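I went to the Harawira lab's open afternoon in June expecting a dance number. Robots at open days usually dance. Harawira had a humanoid facing a white desk with two wicker baskets on it, and a research method called Gilach.

The sorting rules are in handwriting, right on the tabletop: "fruits" by one basket, "office supplies" by the other. I have had jobs with less documentation.

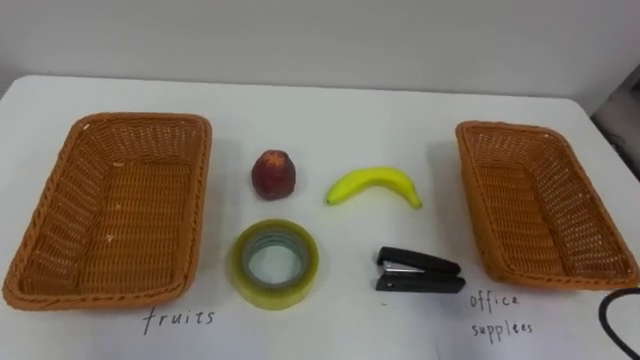

Gilach trains on 1141 demonstrations, and the handout was proud that only 17 of them involve written labels. The rest is plain picking and placing. The policy has to connect the word to the thing by itself, which I still can't manage in my own kitchen drawers.
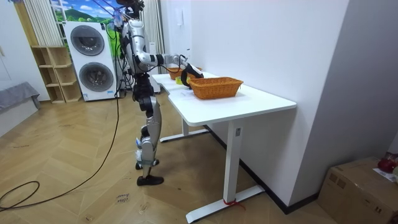 Does it need a new program for every pair of baskets?
The same policy runs each time, and the labels are part of what it reads from the camera.

The older method, Brukus, used a fixed list of categories and sulked at anything off it. Visitors got a chart of both. I folded mine up and watched the arm instead -- slow, but so am I before coffee.

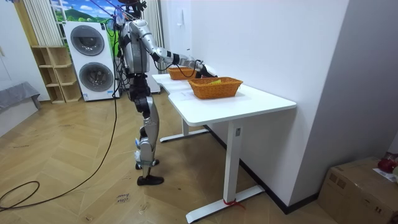
The humanoid at the sorting desk, hand over the rear basket.

Grasping gets its own module, Vikel, which proposes 5 grips per object and scores them. Round fruit is apparently a known nuisance.
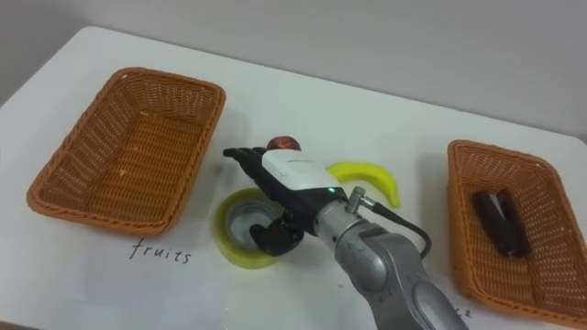

What counts as a success in the reported results?
An object has to end up in the correct basket within 7 attempts, with no help from a person.

I left with the handout and a strong urge to label my desk.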